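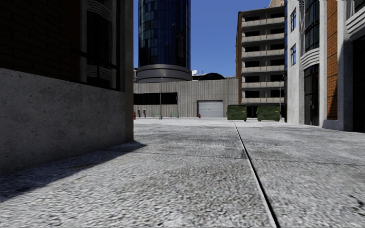 What is Miko, and what do I need to run it?

Miko is my small four-wheeled pavement rover, and this page covers the simulated version, which drives about in a city block called Lục. You need the Drukix simulator, the Lục map and the Miko model from the Dolalell download page. The model and its settings come to 498 MB, and the map is another 1650 MB, so maybe put the kettle on.

Last updated Mar 28, 2020

Where should I put Miko when I start?

Anywhere flat and open, well away from walls. I like the big stretch of paving in front of the low ribbed building, as there's loads of room to turn and you can get all your first mistakes out of the way without hitting a hydrant. Drop the model in at a height of 40 mm and let it settle on its wheels before you send any drive commands. If you start it at zero, one wheel usually ends up inside the ground and the whole thing shoots off sideways!

Miko shakes even when it's standing still. Is it broken?

Almost certainly not. It's the suspension setting. The old files (anything from before last July) had the springs far too stiff for the size of the body. Open the settings file, find the line for spring stiffness and change it to 177, then save and restart the simulator. Reloading the model on its own won't do it – I lost an evening to that one.

How do I set up the camera?

It sits very low at the front, so you'll see an awful lot of ground. People write to me wanting to tilt it right up, and you can, but then you lose the kerbs, and kerbs are what tip Miko over. My advice is to leave the tilt alone to begin with and take a slow drive out to the street side to see what you get.

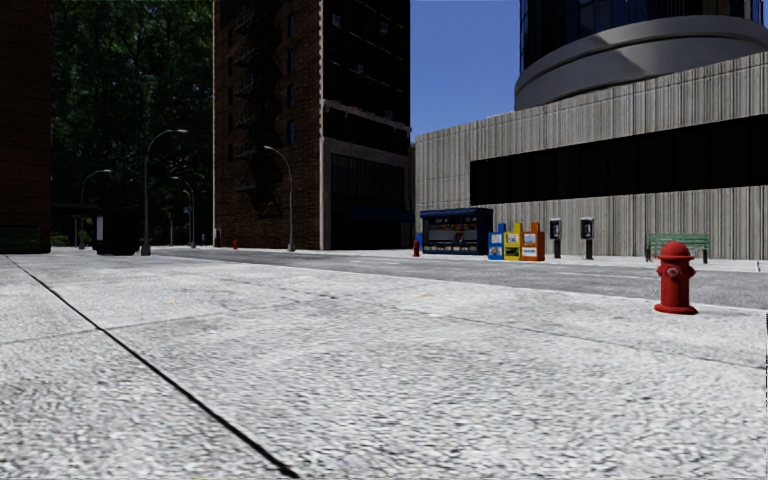 Street side of Lục: red hydrant by the kerb, payphones and a bench across the road.

If the picture feels stretched at the edges, check that the lens width in the camera file matches the one in the simulator window. They're two separate numbers and they don't talk to each other (sorry, it's on my list).

It stops dead at the dark lines in the paving. Why?

The obstacle check is reading them as a drop. This is the question I get most, and I can see why, with long dark joints running right across the slabs. Go to the ground settings and raise the smallest gap it worries about, a little at a time. Drive over a joint after each change, once straight on and once at a slant, and stop as soon as Miko gets across both ways.

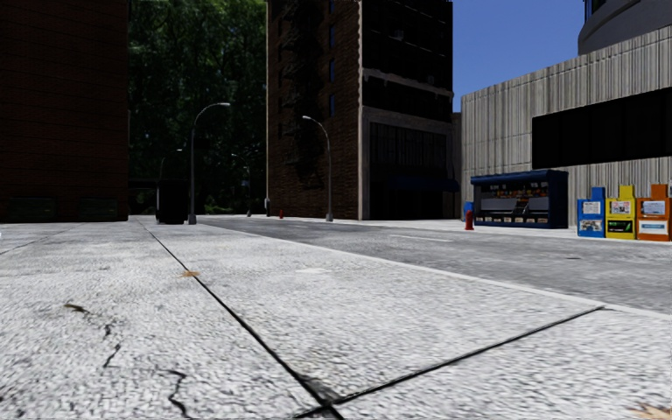

Don't be tempted to switch the check off altogether, though. I did, and the very next run went straight off a kerb and onto its back. Cracks and stains can set it off as well, so once the joints are sorted have a go over some of those before you call it done.

Do I need to do any upkeep on something that isn't real?

A bit, yes! Clear out the old logs every so often, or the simulator takes ages to open. Wheel wear is saved between sessions too, which surprises people. If Miko has started pulling to one side, reset the wear from the service menu, then do a straight run over open paving and see whether it holds its line. Still pulling? Zero the steering and try the same run again.

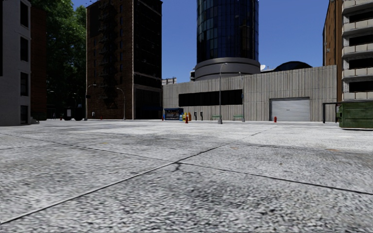

The open paving in Lục, looking towards the roller door and the glass tower.

How do I get Miko upright again after a tumble?

Pause first, then use the lift command, turn it level and lower it gently. If you lift it while the motors are still running it'll spin like mad when it lands. Check the camera afterwards, as a hard knock can shift the mount.

Can I use my own map?

You can, as long as the ground is one solid surface. Maps made of lots of loose tiles tend to catch the wheels at every edge, and I haven't found a setting that cures it yet. If you do find one, please send it in through the Dolalell contact form and I'll add it to this page.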